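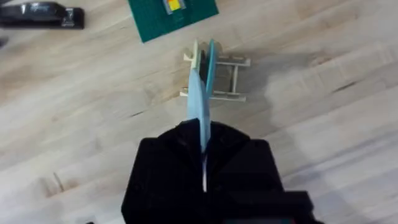
Wie viele Teller gehören in ein Fach des Tellerständers? Jedes Fach nimmt einen Teller auf, auch bei flachen Dessserttellern.

4.2 Teller einstellen

1. Ständer Plundex 12 auf eine ebene Fläche stellen. Die Fächer müssen frei zugänglich sein.
2. Teller am Rand fassen und senkrecht über das Fach führen.
3. Teller absenken, bis er auf der unteren Leiste aufliegt. Nicht fallen lassen.

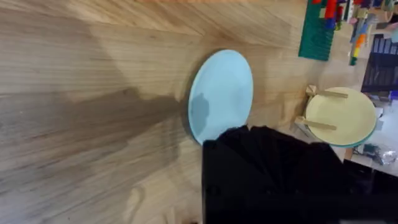

Die Belegung beginnt an einem Ende des Ständers und wird Fach für Fach fortgesetzt. Noch nicht eingestellte Teller liegen flach und einzeln daneben, so wie der hellblaue Teller neben dem Ständer mit dem cremegelben. Gestapelte Teller vor dem Einstellen trennen.

Hinweis: Teller mit mehr als 23 mm Randhöhe benötigen den Einsatz Art.-Nr. 1204.
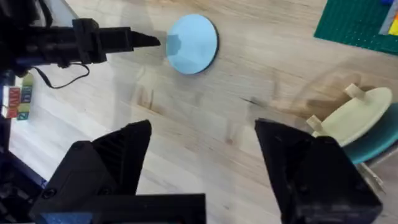
Hellblauer Teller, flach auf dem Tisch liegend

4. Sitz prüfen: Der Teller darf leicht geneigt stehen, aber nicht kippen – andernfalls ein Fach versetzen.
5. Übrige Teller in gleicher Weise einstellen.

Vorsicht: Den beladenen Ständer nicht an den Stäben anheben. Zum Umsetzen erst alle Teller

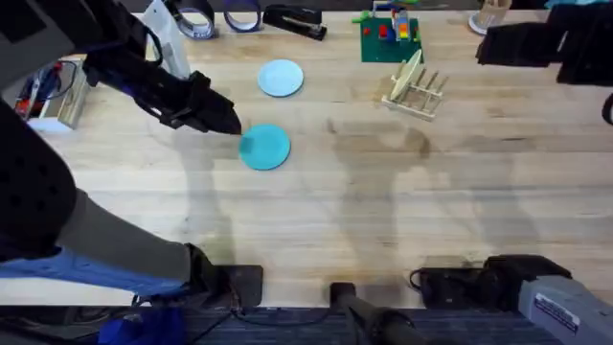 entnehmen, dann den Ständer mit beiden Händen an den unteren Leisten greifen.

4.3 Pflege

Holzteile mit einem feuchten Tuch abwischen und an der Luft trocknen lassen. Nicht in die Spülmaschine geben. Lose Stäbe über den Lurnovano-Kundendienst ersetzen, Ersatzteil 1809.

Stand: 12. März 2018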